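Two months in with the arms

10 Aug 2019

Quick one before my shift, tea going cold, so forgive the state of it.

A few people asked how it's going at work since the arms came in. Short version — fine, mostly. Long version below, or as long as I can manage before the bus.

For anyone new, I'm on the packing side at Kandirora. We do sewing and craft kits, cut strips, trims, little bowls for the beads, that sort of thing. All by hand till this summer. Then in came the Wundton bench, two arms on one table, and a lot of meetings with biscuits.

What it was like before

Cutting and folding all day. Strip off the roll, snip, fold, bag, next. Your thumbs go first. Then your neck. I did it for years and I was quick, I'll say that for myself. Quick enough that people brought me the fiddly orders. Wasn't glamorous but it was mine, if that makes sense.

When they told us about the arms I went home and didn't say much. Everyone did the same sums in their heads. There are 29 of us on the floor and you don't need to be clever to wonder how many there'll be after.

So far, 29 still. They put it in writing that nobody goes before November, when there's a review. After November, who knows. I've asked twice. Got a nice smile both times.

What it does now

Soft stuff is the hard bit for it. Boxes, bottles, anything stiff, it had those sorted in the first week or so. Cloth is another matter. Cloth sags and slides and never sits the same way twice. So a good chunk of my job now is getting the table ready, setting things out, watching it have a go, stopping it when it's about to do something daft, and writing down what went wrong. I've got a notebook full. Never thought I'd be paid to write "dropped it again".

The blue strip is what we've been on lately. One end to each gripper, that's the idea, and keep it up off the wood.
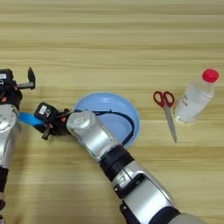

Things I've learned

Don't hover. First fortnight I stood over it like a nervous mum and it did me no good at all. Sit down. Keep the stop button by your hand and let it get on.

Learn the settings yourself. The Singhal people did the training, two days of it, and they were patient, but half of it was slides. I only got the hang when I started changing the grip pressure and seeing what happend. Ask to be shown again. Ask a third time.

Say when it's slow. There was a target of 48 bags an hour on the board and we were nowhere near it, and for ages we all kept quiet because we thought it would look like sulking. It came down once someone spoke up. Wish that had been me. It wasn't.

Keep your hands in. I still do a batch by hand at the end of most shifts. Partly so I don't lose it, partly cos I like it.

The money and the mood

I got 2 pence an hour more for the new job title. Yes really. Two pence. We've gone back about that one. The bench stand alone cost 3,965 pounds, I know because the invoice was left on the printer, and I did think about my tuppence while I was reading it.

Mood's mixed. The younger ones like it, the ones nearest retiring mostly ignore it and carry on at their own tables. My thumbs are better, that's a plain fact, I can open jars again. But the room's quieter. We used to chat all day across the benches becuase your hands did the work and your mouth was free. Now I'm watching, and when you're watching you can't really talk. I miss that more than the cutting. Didn't see it coming either.

A friend over at the Relham site says they had theirs earlier and the chat came back after a while, once people trusted the thing. Hope so.

What I'd like is for someone upstairs to sit at that bench for a full shift. No clipboard. Just sit with it, fill in the notebook, see how tired your eyes get. It's a different tired — I come home with nothing aching and still want my bed by nine.

Right, bus. Will do a proper post about the November thing when there's something to tell. The answer to the person who asked about the bead bowls is yes, we still sell them, no, I can't get you a discount.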